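Field Trial Participants Wanted: Groko Basic Phone and Mobile Money Service

Utorer is looking for 200 people to use a new keypad phone and a prepaid mobile plan in their daily lives for six weeks, starting in November. The phone is called the Groko. It makes calls, sends texts, runs a small set of apps and can share its data connection with one other device. It has not gone on sale yet.

We have already tested the Groko in the lab and with our own staff. Now we need to know how it holds up with people who depend on a phone for work, family and paying bills, and who would not normally buy a smartphone or would like to stop carrying one.

Who can take part

You can apply if you:
- are 18 or older
- live in the Koskela service area or spend at least four days a week there
- make or receive calls on most days
- are willing to use the Groko as your main phone for the full six weeks
- can read short instructions in English

You do not need any technical knowledge. We would like at least 70 of the participants to be people who have never owned a smartphone. We are also looking for shift workers, people who drive for a living, people who run a small shop or stall, and people who help an older relative with their phone.

You cannot take part if you or someone in your household works for Utorer, for Gumari (the company that runs the payment service on the phone) or for another mobile carrier. Only one person per household can join, with one exception: we have a few places for pairs who want to test the payment service between two phones. Pairs should apply together on one form.

What you will do

Week one starts with a setup session at our Koskela office. It takes two hours. You will get the phone, a charger and a SIM card, and we will help you copy over your contacts. If you want to keep your current number, bring a recent bill and the account PIN from your present carrier. Number transfers are done at the session and usually finish the same day. If you would prefer a temporary number, tell us on the form.

After that you use the phone as you normally would. Every evening you will get a text with two or three questions, which you answer by replying with a number. Once a week there is a longer phone call, 20 minutes at most, with one of our interviewers. You choose the time slot. Calls are made between 9 a.m. and 8 p.m.

In weeks three and four we ask you to use the Gumari payment app for small purchases. We load a balance onto the account for you, so you will not be spending your own money. Please keep the receipts.

The trial ends with a closing session, also two hours, where you return the phone or tell us you want to keep it.

For people coming from outside town, we pay for one night in a hotel before the setup session and one before the closing session. Rooms are single occupancy, and breakfast is included. You need to request the room on the application form. We cannot add it later.
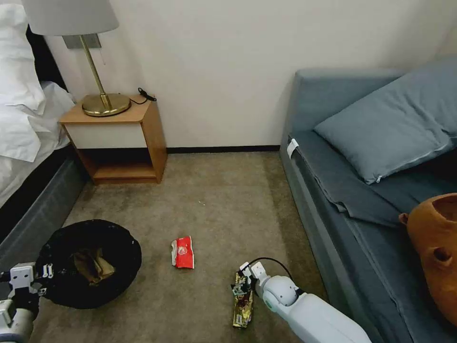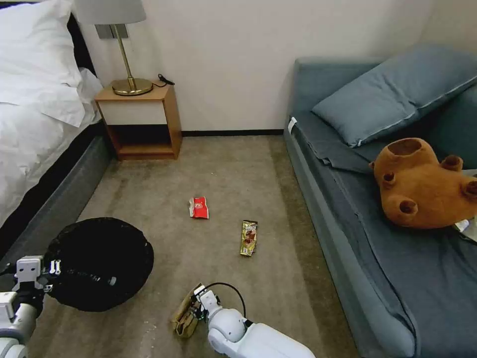
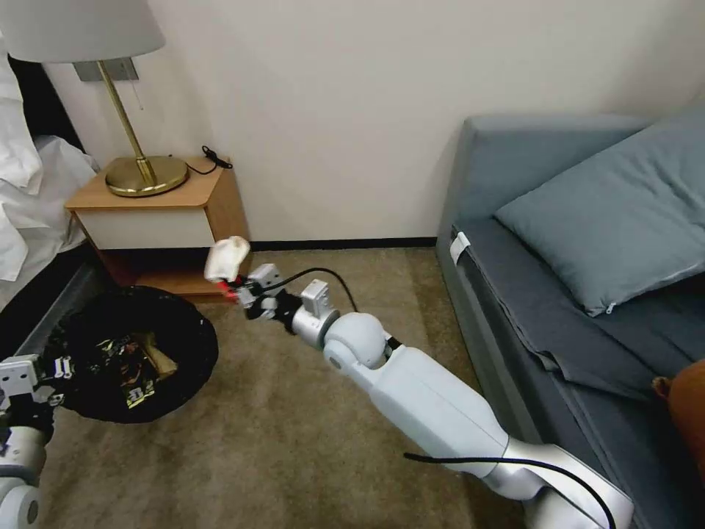
The bedside nightstand and carpeted floor in a hotel-style bedroom.

What you get

Each participant who completes the trial receives $300, paid by check or bank transfer within three weeks of the closing session. If you have to stop early, you are paid for each full week you finished. The plan itself, with calls, texts and data, is free for the whole period. Calls to numbers outside the country are not included and are blocked by default.

You may keep the Groko at the end at no charge. The prepaid plan will stop unless you choose to continue it at the normal price. We will not sign you up for anything automatically. If you transferred your number to us and want to go back to your old carrier, we will give you the transfer code at the closing session.

Bus and train fares to both sessions are refunded on the spot. Parking is not refunded.

Privacy

We record how often the phone connects to the network, how long the battery lasts, which apps are opened and when the phone restarts. We do not record the content of calls or messages, and we do not collect your contact list. Location is stored only as the name of the nearest cell tower, and only when a call drops or fails to connect.

Weekly interviews are recorded and typed up without names. Recordings are erased once they have been checked against the typed version. You can ask to see your own data or have it deleted at any time, including after the trial is over. A full consent form will be mailed to you before the setup session. Please read it and bring it with you, but do not sign it until you have talked to a member of staff.

If something goes wrong

A help line is open to participants from 7 a.m. to 10 p.m. every day. If a phone fails, we replace it, normally by the next working day. Emergency calls work on the Groko in the same way as on any other phone. Keep your old phone charged during the first week anyway.

How to apply

Pick up a form at the Utorer counter in Koskela, or call the office and ask for one to be mailed to you. The form is two pages long. Applications are read in the order they come in, and we will call you whether or not you are selected. Over 100 people have already asked to be contacted, so some groups may fill up early.

Questions about the trial: Leena Kuusisto, trial coordinator
Questions about payments and the Gumari app: Aleksi Ojala
Hotel and travel requests: Huguette Melnyk

Office hours are 9 a.m. to 5 p.m. The office has step-free access from the parking lot side. If you need an interpreter or a large-print form, say so when you call.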